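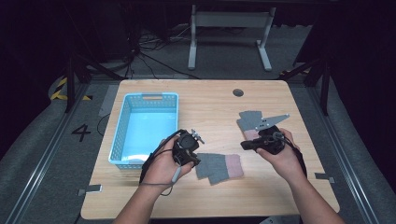
Vakano Fingerless Gloves

For offices where somebody else controls the thermostat. Warm palms, free fingertips, and you can still type a complaint about the heating.

Fine rib knit, grey with a pink cuff. One size, which fits most adults and a few ambitious teenagers.
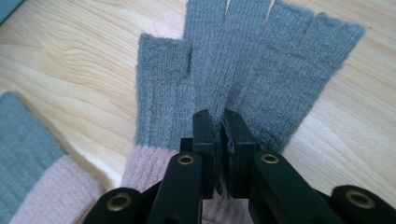

Wash cool, dry flat. Tumble drying produces a very nice pair for a doll – we don't refund those.

Colour may vary slightly between batches. Sold in pairs only, so please stop asking, Man-sik Ryu.

$11 a pair, or 6 pairs and we pay the postage. Back in stock in January.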